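Home | Talks | Notes | Archive | Contact

Print this page | E-mail this page

Speaker notes: Bar soap and the shared washroom
Stamstead facilities session, second talk of the afternoon
Notes by Ramiro Peñalver. Revised 10/22/20.

Opening. Thank Sepehr Abbasi for the plumbing talk. Say that this one covers the counter only. Drains were his subject and I will send drain questions back to him.

Scope. Four washrooms at the Orkmont building, all with bar soap and a dish at each basin. Liquid dispensers are in the Tehrani annex and are covered in the handout.

Point 1: drainage. A bar left in standing water softens on the underside and sticks. The dish has to hold the bar clear of the water. Ribs do this. A flat-bottomed dish does not, whatever the label on it says. Ask the room who has flat-bottomed dishes at their site. Wait for hands.

Depth under the ribs matters too. A shallow floor fills in a morning of heavy use and the water comes back up to the soap. Tip the dish out at each check. If the dish has no outlet, this is the only way the water leaves apart from evaporation.

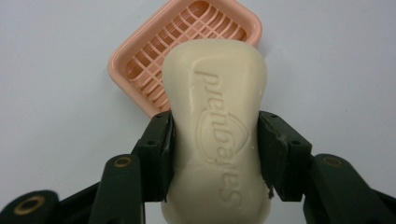
Point 2: cleaning the grid. Residue collects where the ribs meet the cross bars. A cloth passes over the top and misses it. Use a narrow brush and warm water, work along the ribs first, then across. Soak the dish beforehand if the residue has hardened. Scouring pads scratch plastic, and a scratched dish holds more soap film afterward.

Turn the dish over. The base gets skipped on most rounds and leaves a ring on the counter.

Point 3: when to replace the bar. Our rule at Orkmont was written in April and has two parts. Replace when the bar is thin enough to flex. Replace when it has cracked through. Lettering is a poor guide. Shallow lettering can go early, with most of the bar still left. Small chips at the shoulder are no reason to throw a bar out.

Do not press the old sliver onto the new bar. The joint traps dirt and the sliver comes off in someone's hand.

(Pause. Drink some water. Check time. Should be under halfway.)

Point 4: the surface under the dish. Plain light surfaces are easiest to inspect. Film shows as a dull patch when looked at from a low angle, so crouch. Lift the dish, wipe, dry, and leave the surface bare until the dish itself is dry. Putting a wet dish back on a dry counter undoes the work.

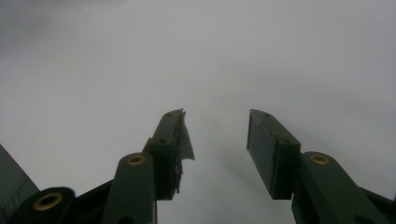

Order of work at each basin: bar out, dish out, counter wiped, dish rinsed and dried, dish back, bar back. Staff who wipe around the dish save a little time and lose it again at the weekly clean.

Cost. The Eltilo order came to 59 dishes, spares included. Keep two spares per washroom in the cupboard, wrapped. Do not read out the price list, it is in the handout.

Likely questions.
Color of dish: no effect on drainage. Pale dishes show residue sooner.
Magnetic holders: not tested at our site.
Soap on a rope: refer to handout, last page.

Close. Handouts are by the door. Sign-up sheet for the site visit goes around now, starting from the left side of the room.

Related notes
Basin traps and slow drains (Sepehr Abbasi)
Refilling liquid dispensers at the Tehrani annex
Paper towels: stock levels and storage
Weekly clean checklist, Orkmont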